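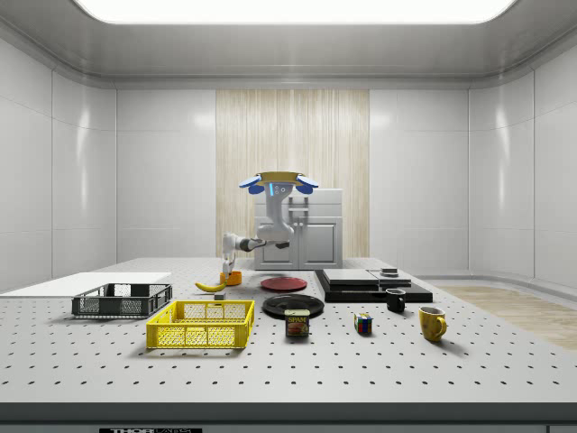 Two Controllers, One White Arm

When a small workshop wants to choose a controller for a robot arm, the usual way is to borrow one, put it on the bench for a week and see what breaks. At the Pitthorpe project they have chosen another way. The whole comparison was made in simulation, with a rendered room, a rendered robot and a table full of kitchen things, and no real mug was in danger at any moment.

I visited the group in January, in their two rooms above a bicycle shop in Plalley. I had expected noise. What I found was a row of screens and a kettle, and on the screens the same white arm was reaching down again and again over the same kind of mess: a banana, plates, mugs, plastic crates.

The mess is a part of the method. A gripper over a clean table with one cube on it will make nearly every controller look good. Put a crate with high walls near the thing you want to pick, and the differences start to show. The arm must come down steeply, the wrist must turn early enough, and the fingers have to open before they arrive and not after.

The two controllers in the comparison were from Votel and from Nseir. Votel's plans the full path first and then follows it, with small corrections. Nseir's decides at every short step again where to go, using the camera views. Both received the same arm, the same gripper and the same starting positions. The Votel controller made 1461 attempts and the Nseir controller 1518. The numbers are not equal for a simple reason: some runs stopped when the physics of the simulation became unstable, and the group did not want to repeat them only for the beauty of the table.

I asked to see the difficult objects, and I was surprised by the list. The mugs were not on the top of it. A mug offers its rim and its handle, and both controllers soon found one or the other. The plates were much worse. A flat plate on a flat table gives two fingers almost nothing to hold, and the planned path from Votel often ended with the fingers pressing on the plate from above, very exact and quite useless. The Nseir controller moved to the edge and tried again, sometimes for so long that the time limit ended the attempt.

The banana was the object on which I changed my own opinion. I had thought that a curved thing would be easy for the controller that looks again at each step. But when the banana lay diagonally to the arm, the Nseir system hesitated between two angles, turned the wrist, turned it back, and lost time. Votel chose one angle and stayed with it. If the angle was good, the motion was really pleasant to watch.

Every attempt is recorded from several views, and here the group learned something which they had not planned to study. From a low view across the table, the walls of a crate can hide the place where the fingers close. From a high view the fingers are easy to see, but their distance to the table is hard to judge. For 11 days the group ran the Nseir controller with the high view alone, and it came down too early so often that they added the low view again — and then the old problem with the crates was back.
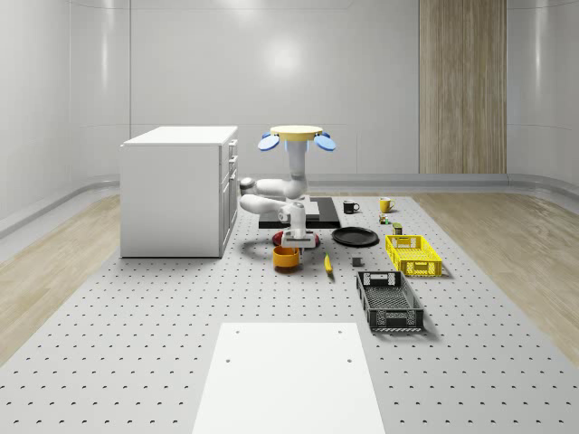 A reader of the first draft of this article objected that such a comparison is too kind to both products, as a simulated finger never gets dirty and a simulated cable never pulls on the wrist. The same reader would trust the order of the results but not the size of the difference, and asked for 3 real objects to be tried on a real arm before any workshop spends money.

I passed this on to the group, and they did not disagree. Friction is the weak point. In the simulation it is one number for each surface, and by changing this number a little, one can make the plate possible or impossible for both controllers. They have kept the value fixed through the whole comparison, and they publish it together with the results, so that others can choose a different one.

For a buyer the answer depends on the work. In a cell where the parts always come in the same position, the Votel controller is faster and its motion is easier to predict for the people who stand beside it. For sorting mixed objects out of crates I would take the Nseir, and accept that it sometimes thinks too long. The setup time was shorter with Votel, but I must add that the group had used its software before.

Next on the list at Pitthorpe is the gripper itself. They want to keep both controllers and give the fingers softer tips, beginning with the plates.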